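How to Oil a Butcher-Block Top Without Making It Sticky

I got this wrong the first time, so learn from me! My old kitchen top stayed tacky for most of August, and every mug I put down came up with a little kiss of a sound. Too much oil, too little wiping. The wood was fine in the end, but I was cross about it for weeks.

What you need: food-safe mineral oil, a pile of old cotton T-shirts, 180 and 220 grit sandpaper, and a sanding block (a wrapped scrap of wood does the job). I buy my oil in 400 ml bottles and one lasts me ages.

Start by clearing everything off and washing the top with warm water and a drop of dish soap. Then leave it overnight. I know, I know, you want to get going – but damp wood won't take the oil well.

Next, sand with the 180, always along the grain, then go over it again with the 220. You're only taking off the fuzz and the old stains. Vacuum, then wipe with a barely damp rag.

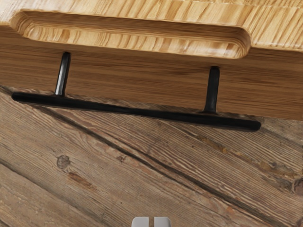
Striped grain and a long finger groove with rounded ends.

If your piece has a groove or a routed handle, fold the sandpaper over your fingertip and work along it by hand. Please don't pour oil in there. Put a bit on a rag and rub it in, because puddles in low spots are how I ended up with my sticky mess.

Now the nice part. Pour a small pool in the middle of the top and spread it out with a T-shirt until the whole surface looks wet. Leave it 20 minutes or so. Dry patches? Dab on a bit more. Then wipe it all off with a clean shirt, and when you think you've finished, wipe it again (my friend Thư Thân taught me that second wipe and I owe her a cake).

Do a second coat the next day. After that I top mine up whenever water stops beading on it, usually every couple of months.

If yours is already sticky, rub it down hard with a dry cloth, give it a few days, and skip the next coat.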